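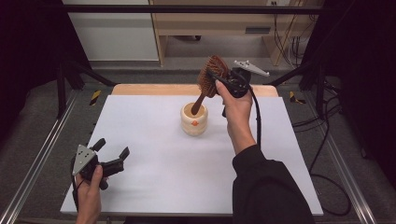

Hidard Group, which runs small hotels for business travelers, will stop buying newspaper and radio ads in August and put the money into its guest email program. The change was announced to staff by marketing director Lilian Athumani.

The group has 4 hotels. Two of them, the Biwott and the Brosotlow, tested the new approach during the past season. Guests who had stayed at least one night received a short message 60 days after checkout, with a room offer for a second visit. The offer could be used only by booking directly with the hotel, so no commission was paid to travel sites.

Athumani said that the messages were written by the front desk teams and not by an agency. "The guest remembers the person who gave him the key," she said. "When the same person writes to him, he opens the letter. With the radio we never knew who was listening."

The program will run on software from Jesik, a local company which already provides the booking calendar for the group. Hotels can send up to 100 messages per day under the present contract. Jesik will also add a simple page where guests can choose how often they want to hear from the hotel, or leave the list completely.

Not everyone in the group is sure about the decision. Victor Owino, manager of the Brosotlow, supports the emails but would like to keep one printed ad in the regional events guide. He said many of his older guests still call by phone after seeing the hotel there, and they do not always give an email address at check-in.

Athumani said she will discuss the guide with him before the next edition closes. The radio contract will not be renewed.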